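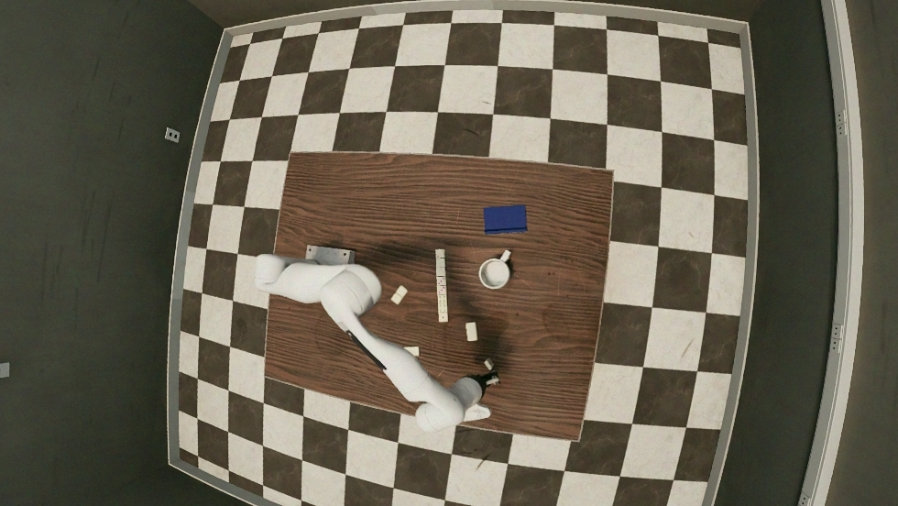 Preguntas frecuentes sobre la parada del brazo en Gondby

¿Por qué se detuvo el simulador en marzo?
Porque la muñeca, al bajar hacia el borde de la mesa, superaba el límite de par y Zedow cortaba el ciclo - y hacía bien, aunque entendemos el disgusto de quien llevaba horas esperando. Ocurrió en 64 de los 2000 intentos.

¿Pierdo mis datos si me pasa?
No, tranquilos, todo queda guardado hasta el paso anterior al fallo.

¿Cómo reanudo?
Abrid el registro, buscad el código 885, subid la muñeca 2 cm y volved a lanzar la tarea. Si se repite, escribidnos con calma a soporte de Gidedby.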